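Resting meat: do you tent it with foil or leave it alone?
Home Kitchen > Meat and Grilling
37 replies, 1,230 views (showing the most liked)

pantrymoth

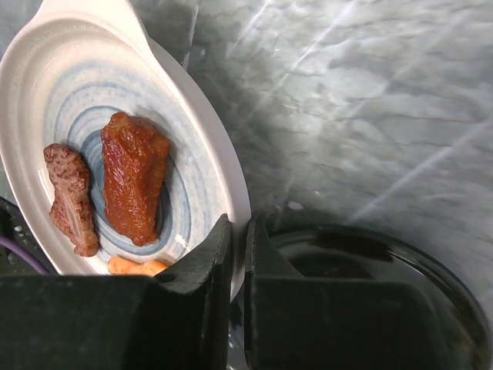 So my question, and I'm sorry in advance for the length of this, is whether the foil does anything for me besides ruin the crust. I grew up with foil. My mother put foil over everything that came off a fire, and then a dish towel over the foil, and then we all had to sit down and wait while my uncle told the one about the ferry. I never questioned it until I got married, and my husband's side of the family (lovely people, very sure of themselves) just puts the steak on a plate and walks away from it.

I cook mostly chuck and sirloin, whatever the Gilar market has marked down, cut fairly thick. Cast iron, high heat, butter at the end. With foil I get a soft outside and a good warm middle. Without it I keep the crust, but by the time the potatoes are on the table everyone is eating lukewarm beef. What do you all do? I have company coming in December and I would love to settle this before then.

Leszek Ostrowski

Welcome, pantrymoth, and never apologize for length around here, you should see some of mine!

I'm firmly in the no foil camp and have been for years. A steak that has just come out of a hot pan is throwing off steam, and if you trap that steam it has to go somewhere, and where it goes is right back onto the crust you worked so hard for. What I do is warm the plate. Put your serving dish in a low oven while you cook, take it out when the meat is nearly done, and let the steak rest on that, uncovered, somewhere out of a draft. Eight minutes for a thick one. It'll still be properly warm when you slice it, and the outside stays the way you want it.

One more thing – start the potatoes earlier. I say this with love. Potatoes will wait for you and steak won't.

brisketbetty

I have to disagree with Leszek a little, which I hate to do because his onion gravy got me through last winter. A warm plate is fine if your kitchen is warm. Mine is at the back of an old house with a door that doesn't close right, and an uncovered steak in there is cold before I've found the carving knife. I use foil, but loosely, like a little roof, with both ends open. The steam gets out and most of the heat stays in. Tight foil is what gives foil a bad name.

Also, what are you all resting on? A warm ceramic dish holds its heat nicely, but the underside sits in its own juice and goes soft whatever you do on top. I put a small cooling rack over the dish and pour the juice into the pan sauce afterward.

Leszek Ostrowski

Betty, the rack I'll give you. The roof I'm still not sold on. But I've never cooked in your kitchen, so maybe I should keep quiet until I'm invited.

tomtom_serkalau

Can I be the grump? I don't rest at all. I slice it straight from the pan onto a hot plate and whatever runs out gets mopped up with bread. I've tried it both ways side by side, same cut, same pan, and my kids couldn't tell me which was which. My wife could, but she preferred the unrested one.

Grażyna Głowacki

Tom, you aren't a grump, but I do think it depends on the size of the piece. For small chunks and thin steaks I agree with you, there isn't much to gain. For a big roast I wouldn't dream of skipping it, because the middle keeps cooking after it leaves the oven and you need to leave room for that. I take mine out 2 or 3 degrees early if it's modest and closer to ten if it's a real holiday roast. Do you own a thermometer, pantrymoth? I went without one for most of my life out of pure stubbornness and I regret every dry Sunday dinner.

pantrymoth

I do! It was a present and it's still in the drawer, so that's my first job. Thank you all so much, I didn't expect such a warm bunch. Tonight I tried Leszek's hot dish and Betty's rack together, no foil, and my husband is now unbearable because he thinks his family has won. The crust was lovely. I did forget the potatoes again.

brisketbetty

Try the roof next time, just once, for me. And tell us the ferry story!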